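Spending the money on fingertips: planning a textile sorting line at Trenach

Mali Mostyn has run operations at Trenach, a textile sorting and reuse business, for six years. For the last two of them a good part of her week has gone on a spreadsheet. It has a tab for arms, a tab for grippers, a tab for floor works and a tab simply called "other", which she says is the one that grew.

The business takes in used clothing from collection points and charity shops, sorts it by type and condition, and sells it on for resale, wiping cloth or fibre. Most of the sorting is done by hand and will go on being done by hand. What Trenach is buying is a pair of robot cells to do the first pick, taking one garment at a time from a mixed load and passing it to a person who grades it.

We spoke in the upstairs office in July, with Satish Rajput, who looks after maintenance, joining us halfway through.

The first budget, Mostyn says, was wrong in a way that is easy to explain. "I priced the robot. I rang three suppliers, got three prices for an arm, took the middle one and doubled it because there were two cells. Then I added a bit for installation and took it upstairs. It was a tidy piece of paper and it got approved very quickly, which should have worried me."

What it left out was almost everything between the arm and the garment. There was no line for spare fingers, none for the cameras, and none for the hours of people standing next to the machine while it learned the job. Software was assumed to come in the box. In one case it did, for the first year.

"The arm is the part you can compare," she says. "Reach, payload, price, delivery. They're all on the data sheet. So that's what everybody argues about in meetings. Our heaviest item is a wet overcoat and even the small arms will lift that."

The second budget took four months. Mostyn started from the garments instead and worked backwards. She asked the sorting team which pieces were hardest to take singly from a heap, and built the trial list from their answers. Knitwear was near the top. So were thin linings, tights, and anything with straps. Denim, which she had expected to be awkward because of the weight, hardly came up.

From that list she drew up a test that each supplier had to run with Trenach's own stock. There were 200 garments in it, packed in sacks, and every supplier got the same mix. Two firms declined. One wanted to use its own samples, which Mostyn describes as "very clean T-shirts". Hsieh and Coneck both agreed to the full list and were the only two left by the end of the winter.

She is careful about how she describes the results, partly because the contract is still being worked through. Both systems could take most of the list. The differences lay in how often a person had to step in, and in what the makers charged for the parts that wear out.

"I'd tell anyone to ask for the consumables price list before the demonstration," she says. "Ask before you've seen it work, while you're still in a bad mood. Fingers, pads, suction cups, cable covers, filters if there's a vacuum. Then ask how long each one lasts and write down who told you."

Rajput, who had come in with a mug and a folder, put the folder on the table at this point. It holds his own log from the trial cell, kept by hand. He records every part he changes and the time it took him.

"A set of finger pads takes me 19 minutes, if the bolts are where they should be," he says. "The quote said it was a no-tools change. Well, it's no tools if you don't count the hex key."

His main quarrel with the first plan was that it had nothing in it for his time. A machine that needs small jobs done often is harder to staff for than one that needs a large job twice a year, he says, because the small jobs land in the middle of whatever else is happening. He asked for 40 hours a month across the two cells in the first year, dropping later if the log supports it. He got it.

He also asked for a shelf. "People laugh, but it's in the budget. One shelf, one lockable cupboard, labelled boxes. If the spare fingers are in someone's desk, you haven't got spare fingers."

Choosing the gripper took longer than choosing the arm. Trenach looked at suction, which was quick on smooth woven cloth and poor on anything open or fluffy. It looked at a needle gripper, which handled knits well but worried the resale side, who did not want marks on pieces meant for the shop rail. In the end they settled on a plain two-finger type with narrow tips, made by Ginside and fitted to the arm with an adapter plate.

Narrow fingers have their own cost. They take hold of a small amount of cloth, and the load hangs from that one place. Mostyn had the resale team look over garments after handling, with attention to seams and brushed surfaces, and added a line for write-offs. The line is small, but she would not leave it out again.

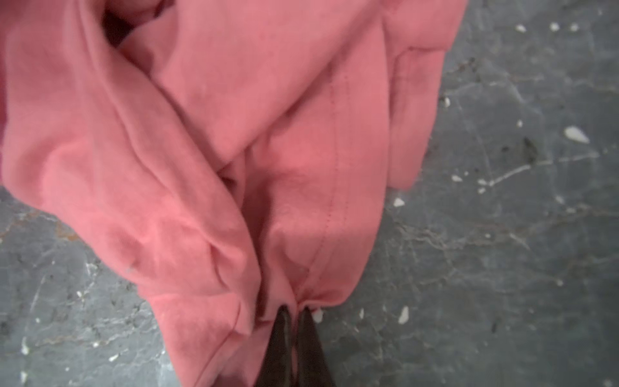 Two-finger gripper holding a soft pink garment at a single point, on a concrete floor.

"That's the sort of thing we buy the fingers for," Mostyn says. "It's soft, it's in a heap, and you can't tell at a glance which bit is sleeve. A person just grabs it. For the machine, picking where to pinch is most of the job, and you pay for that in camera work and in software. It doesn't show up under 'gripper' on anybody's quote."

Floors were the other surprise. Rajput had the slab surveyed where the cells will be bolted down, and the report asked for repairs and a sealed finish. Dust and grit wear pads, he says, and get into the joints of the fingers. The work will take the area out of use for two weeks, so it has to be fitted in before the autumn intake, when the sacks come in faster than they can be opened.

"It was cheaper than I feared and slower than I hoped," says Mostyn. She moved the floor works to the front of the schedule, ahead of the electrical supply, after learning that the contractor would not drill into fresh repairs.

The training budget caused the longest discussion. Kwok-wai Chuang, who leads the sorting floor, wanted four of his team trained to run the cells and clear faults, so that no shift depended on a single person. The supplier's package covered two. Extra places were charged separately, and the price was higher once the contract had been signed than before it.

"We only noticed because Kwok-wai read the back page," Mostyn says. All four places are now in the main order.

Her final budget is laid out over five years. The arms are a smaller share of it than they were, and service, spares and people's time make up most of the rest. She keeps a contingency which she has been asked twice to cut. She has cut it once.

Asked what she would do differently, she thinks for a while. She would have hired a cell for three months before buying anything, she says, even though the hire charge looked like poor value when she first saw it. She would have brought Rajput in at the beginning. And she would have stopped asking suppliers how fast their system was.

"Everyone gives you picks per hour on a good hour. What I need to know is what the shift looks like when a sack of jumpers turns up that have all got tangled together. I started asking for the worst hour of the trial. Coneck sent me theirs the same afternoon. It wasn't pretty, but I could plan around it."

Rajput has one request outstanding, for a second set of camera mounts. The trial cell has been stopped by a knocked mount more often than by anything inside the arm, and a spare set would let him swap the whole bracket and put the damaged one right later. Mostyn has it down under "other", awaiting a price.

The order for the first cell is due to go in once the floor is finished. The second will follow after six months of running, provided Rajput's log and the grading figures agree with the plan. If they don't, the contract allows Trenach to put the second cell back by a year, with a charge for doing so. That charge has its own line as well.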